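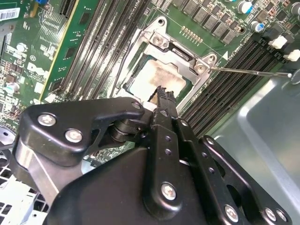
Wrist camera, CPU socket position. Screwdriver on the right-hand screw of the retention bracket, gripper finger just short of the heat spreader.

2023-02-04
Gripper comparison, socket work, second bench

Aim for today was to decide which of the two grippers stays on the arm for the CPU removal step. Candidates are the Stukine linkage gripper (black, textured fingertips) and the Pongsiri parallel jaw we have been using for memory modules. Same arm, same Plollard controller, same Dell board in its chassis for both. Wrist camera bracket moved over between runs and recalibrated each time.

Setup
Controller in position mode, with the wrist force limit on. Approach speed 4 mm/s over the last part of the descent, 110 mm/s everywhere else. Grip force set to the lowest value each gripper will accept. Screws are still undone by hand. The arm parks beside the socket while that goes on, with the drives held and the enable switch off.

Stukine first. Reach is good. The finger goes in between the two banks of memory slots without the body touching either, provided the wrist is turned so that the wide plates face the near side of the chassis. With the wrist at the default angle the lower plate comes too near the slot latches and I stopped the move before contact. New wrist angle saved as a separate pose. Do not overwrite the old one, the card removal routine still calls it.

Fingertip texture is coarse. Fine for the edge of a heat spreader, but I do not want it anywhere near the socket contacts. If we keep this gripper the lift has to be straight up for the first part, with no sideways correction until the processor is clear. The controller does not do this by default: it blends the lift into the next move. Blending switched off for that waypoint.

Old thermal paste is a nuisance for the camera. The lid on this one is smeared and mottled, and the edge finder kept locking on to the border of the paste instead of the border of the metal. Raised the threshold to 200 and it settled on the bracket frame, then I took the lid position as an offset from that. Crude but repeatable. The triangle printed beside the bracket would be a better reference for orientation. To try.

Pongsiri second. Closes more evenly and the force reading is much quieter. The body is wider at the bottom, though, and there was no wrist angle that let both jaws down to the lid with the hinged load plate in the way. Managed it with the plate fully open and the arm coming in from the far side, but then the camera sees mostly gripper. Blind for the last stretch, so not usable as it stands. Narrower jaws might fix it. Grustska quote 695 for a pair, delivery in March.

Notes on the camera
Exposure has to be fixed. On auto it pulls down whenever the bare metal of the chassis floor comes into view, and the dark parts of the board go to nothing. Gripper fingers take up a good deal of the lower half of the picture with the Stukine fitted. Acceptable, the fingertip and the socket are both still visible, and it helps to have them together when jogging by hand.

Decision
Stukine stays on for the socket step. Pongsiri goes back on the memory modules, where it has given no trouble. That means a tool change in the middle of the sequence — not ideal, but cheaper than new jaws for now.

Still open
Cable on the Stukine rubs at the wrist joint past the new pose. Needs a clip before anyone runs the full sequence.
Force zero drifts as the arm warms up. Re-zero before each descent until I have found out why.
Check whether the controller keeps the blending setting after a restart. Last time it dropped the speed limits without saying so.
Clean one lid and leave one as it is, then compare edge finder results on both.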